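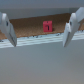
Ticket title: Grays print pink on matte paper, Primby photo printer, error 519 comes and goes

Hi all, opening a new ticket because the old one got closed on me while I was out of town. My Primby has started printing every neutral gray with a pink cast, and only on matte paper. Glossy is fine, plain paper is fine. Strong colors look okay too, so for a while I thought I was imagining things. Where it really shows is on pale stuff, anything like that slightly bluish white up top with the soft gray shading along the lower face. That kind of gray comes out of my printer looking like watered-down strawberry milk, and the white goes creamy. Dark spots stay dark, so I don't think the black ink is the problem (but please tell me if that's dumb).

Setup: the printer is on USB, no network. Firmware 494. I print out of Votano, latest version, and the paper is Keltuletti matte, the heavyweight one. Same paper I've used since July with no trouble at all. Ink is the original brand, all tanks above half.

What I tried before writing in:

Nozzle check. Perfect, no gaps. Did it again after lunch, still perfect.

Head cleaning, the regular one and then the deep one. No change except that I now have less ink.

Head alignment. It wanted plain letter paper and I fed it the matte by mistake, so I had to do that one over. No change either.

New pack of paper from a different store. Same pink. I also flipped a sheet over to be sure I wasn't printing on the wrong side. The wrong side is worse, by the way – blotchy and pink.

Turned off color management in Votano and let the printer handle it. Now it's pink AND too dark.

The other thing is error 519. It pops up maybe once in a printing session, right when the job starts, and goes away if I hit OK. The manual says 519 is "media mismatch" and leaves it at that. I do have matte picked in the driver. I've checked so many times I see that menu when I close my eyes.

Update 1/17/20

Thanks to Horațiu Munteanu at support for the fast answer! He asked for three things, so I'll go through them here in case the next person has the same mess.

First, he wanted a print from some other program. I used the plain photo viewer that came with the computer, same file, same paper. The pink is still there but a lot weaker. I laid the two sheets side by side by the kitchen window and you can tell them apart from across the room. So part of it is Votano and part of it isn't, which is kind of the last thing I wanted to hear.

Second, the paper setting on the printer's own little screen. I didn't know there was one! I've always set it in the driver. Well, the printer screen said glossy. I have no idea when it got changed, could have been me poking around when I did the alignment, could have been the firmware update. I set it to matte, and 519 hasn't come back since. The prints are better too. Grays are close to gray now, with a bit of warmth in the lightest areas.

Third, which profile Votano is using. It was set to one called Jibrin Matte 2. I never installed anything by that name as far as I remember, but it was sitting there in the list with a checkmark next to it. I switched to the Keltuletti profile from the paper maker's site and printed again, and the whites went back to being white. I'd call it nearly fixed. I'm going to let the sheet dry overnight before I judge it, since this paper always shifts a little.

Update, next morning

Dry print looks good. There's a tiny bit of pink in the very lightest grays, but I had to hold it against an old print to find it, and the old one has been hanging in a sunny hallway so I'm not sure that's a fair fight.

What still bugs me:

1. When I quit Votano and open it again, the profile jumps back to Jibrin Matte 2. Every time. Picking the right one and saving a preset doesn't help, and neither does deleting the preset and making a new one. Is there a file I can throw out?

2. Can the driver and the printer screen please agree on the paper type, or at least say which one wins? A message that says "the printer thinks it has glossy paper" would have saved me a deep clean and a whole evening.

3. If I need to reinstall Votano, do I lose my saved paper sizes? I have a bunch of odd ones for cards and I really don't want to measure them all again.

Please leave this ticket open until the profile thing is sorted. I can send the log file, just tell me which folder it lives in.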